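3.2 Storage of tubes, racks and bins between sampling rounds

The second part of our study concerns the small equipment that is used in the field room and has no fixed place there. In the first weeks we noticed that the samples themselves were treated with much care, while the things which hold the samples were left wherever there was space. Racks, caps, lids and bins moved between the bench, the shelf and the floor, and the person who came next had to search for them. This is a known difficulty in small laboratories, but it is seldom described in the literature on water sampling, where the methods section usually begins when the bottle is opened.

The field room at Catacutan is a former storeroom behind the pump house. It has one bench, one sink and a shelf along the longer wall. Two people can work in it comfortably, and three people can work only if one of them stays near the door. For this reason the floor is used as a working surface more often than any of us would recommend. When the bench is occupied by the filtration set, the tubes are sorted on the floor, next to the bin from which they come, and the lid of the bin is put down beside it.

We asked the four persons who used the room regularly to keep a short diary of each clean-up. They wrote down what they had put away, what they could not find and how long the work had taken. The diaries were collected at the end of October and contain 52 entries. The entries are uneven in quality. Marilou Enriquez and Amado Ambrosio wrote several lines each time, while the others often wrote only a few words, such as "all back, one rack missing" or "lid behind the sink again". We kept the short entries in the analysis, as they still tell us which object was the cause of the delay.

Three kinds of objects appear again and again. The first is the lid. A bin without its lid cannot be stacked, so one missing lid stops the clearing of the whole shelf. The second is the rack of clear plastic, which is difficult to see on a pale floor and is easily pushed aside with the foot. Evdokia Karras reported that she had stepped on a rack while carrying a tray, and after this she began to mark the racks with a strip of coloured tape at both ends. The third is the capped tube which is left leaning in a rack or against another object. Such a tube may be an unused one or it may contain sample, and the person who clears the room is not always the person who knows.

This last point caused the most disagreement among us. Rogelio Sarmiento proposed that any tube found outside an upright rack should be discarded, whatever is its label. Fung-ping Chien considered this too strict for a programme in which a single round can bring up to 200 tubes and the replacement of a lost sample means one more trip to the river. The rule we finally adopted lies between these two opinions. A tube found lying down or leaning is set upright in a separate grey rack near the sink, and it stays there until the person in charge of the round has looked at it.

For the bins we tried two arrangements. In the first one, every bin had a place on the shelf, with its lid closed at all times. People did not follow it, because to take out a single tube they had to lift down the bin, open it and find somewhere to put the lid. In the second arrangement the bin in use remains on the floor, in the corner on the left of the bench, and its lid goes under it, turned upside down. The diaries show fewer remarks about lids after this change, although the number of entries is too small for a statistical test.

We do not claim that the second arrangement would suit every room. In a larger laboratory with a trolley, the bin would hardly need to stand on the floor at all, and the hoses and cables, which in our case share the same corner, would be kept apart from it. Figure 2 shows a white bin with a light blue lid on the floor beside it, together with capped tubes and a clear rack.

Figure 2. Bin, lid, tubes and rack at floor level.

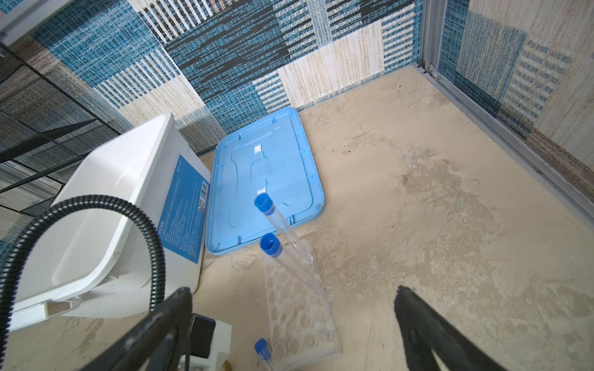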